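보낸사람: 파냐 깨우클라 (Panya Kaewkla)
받는사람: 가정로봇 조작 연구 메일링리스트
제목: Re: [공지] Lurnolico 공개일 참관 후기 부탁드려요
2026년 6월 16일 화요일

> Xóchitl Zavala 님이 쓰신 글:
> 지난주 Lurnolico 공개일 다녀오신 분 계신가요? 수건 개기 데모를
> 한다고 들었는데 저는 Pruduvdale 출장이라 못 갔어요.
> 사람 시연 데이터를 어떻게 모으는지가 제일 궁금합니다.
> 우리도 Fajardo 과제에 비슷한 게 필요해서요.

소치틀 님, 지금 기차 안이라 짧게 씁니다. 오타 양해를.

오전은 회사 소개, 오후가 진짜였어요. 1인칭 시점으로 사람이 수건 만지는 걸 기록하고, 그걸로 로봇 팔을 학습시키는 방식. 책상 위가 아니라 붉은 무늬직물 방석 깔린 나무 평상에서 합니다. 무늬 많은 배경에서도 천 가장자리를 찾게 하려는 거라고. 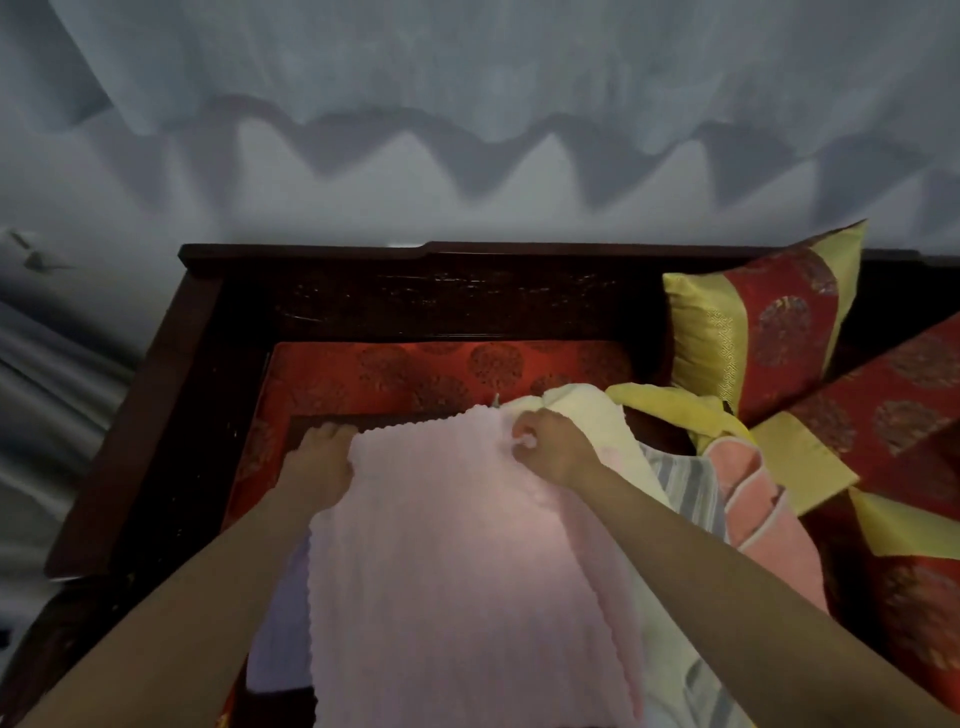 정책 모델 이름은 Firer. 학습에 쓴 시연이 200개, 그중 검수에서 살아남은 게 185개랍니다. 생각보다 적어서 놀람. 버리는 기준은 물어봤는데 답이 좀 애매했어요. 손이 천에 가려진 구간이 길면 뺀다는 정도. 문서로 달라고 했고 아직 못받았습니다.

질의응답 때 나온 얘기 몇가지 더. 라벨은 동작 단위로 끊음 (잡기, 들기, 접기, 펴기, 쌓기). 줄무늬 천이 제일 골치라고 하네요. 접힌 선이랑 무늬 선을 헷갈려 해서.
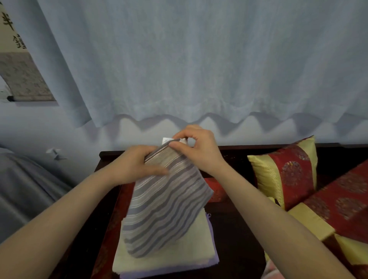

로봇 쪽 데모는 오후 늦게. 단색 수건은 꽤 깔끔했고 성공률 85퍼센트라고 발표함. 근데 100회 시험 기준이고, 시작할 때 수건을 사람이 펴서 놔줍니다. 구겨진 상태에서 시작하는 건 안 보여줬어요. 이건 감안하고 들으셔야 할듯.

속도는 느립니다. 한 장 접는 동안 옆사람이랑 명함 교환 다 했음. 마지막에 손으로 눌러 펴는 동작은 아직 사람 데이터만 있고 로봇은 학습 중이래요. 힘 조절 때문에. 발표 자료집에는 그 부분이 한 쪽뿐인데 그래도 볼만합니다. 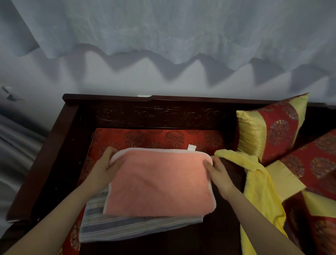
Lurnolico 공개일 자료집 제2호, 14쪽

자료집은 한 부밖에 못 챙겨서 스캔해서 올릴게요. Fajardo 과제에 쓸거면 6월 안에 담당자한테 연락하는게 좋을것 같습니다. 데이터 일부는 협약 맺으면 공유 가능하다고 했거든요. 조건은 확인 못함.

내릴 역이라 여기까지. 질문은 리스트로 주세요, 저녁에 답합니다.

파냐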